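Torvik Social Club
Minutes of the house and refreshments meeting, Tue 12 February

Present: Gladys Mabula (chair), Stellan Backlund, Wenche Kvam, Tuva Magnusson (minutes)
Apologies: Sixten Berge

1. Minutes of the last meeting
Agreed. Stellan asked that "tea urn" be corrected to "coffee urn" under item 4.

2. Money
Balance stands at 1,762. Of this, 600 is set aside for the kitchen floor and is not to be spent on anything else. The Romico invoice for 49 has been paid.

3. Cups and drinks
Wenche had set out the coloured plastic cups on the white table. The light blue and lime green ones are the same tall shape, and all three and will be kept for cold drinks only. Canned drinks will still be sold, and cans are to be poured into a cup for anyone under ten. 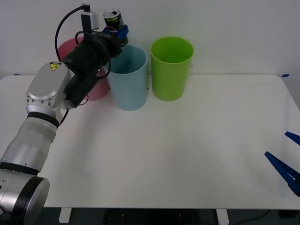
Stellan thought the cups should be stored upside down. Gladys said they take up less room stacked. Agreed to stack them, in the cupboard left of the sink, with the spare lids on the shelf below. Wenche will ask Lirnix for a price on more in the same colours before ordering. Glasses stay in the bar and are not to be brought through to the hall.

4. Bowls and buckets
There was some confusion at the October supper over what was for food and what was for scraps. Agreed that the light blue bowl is for serving and the lime green bucket is for scraps and empties. Tuva to write labels. The bucket is to be rinsed at the end of each evening by whoever locks up.
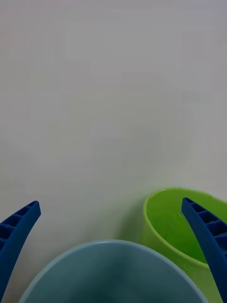 Light blue bowl and lime green bucket (item 4).

5. Govuncombe visit
The Govuncombe group would like to come for an afternoon. Gladys to reply offering two dates. Cold drinks and sandwiches, no hot food. Sixten has sent word that he can do the driving.

6. Any other business
The hall door is sticking again. Stellan will plane it.
There are 3 keys out and one has not been signed for. Members to check at home.

Actions: Wenche, Lirnix price. Tuva, labels. Gladys, letter to Govuncombe. Stellan, door.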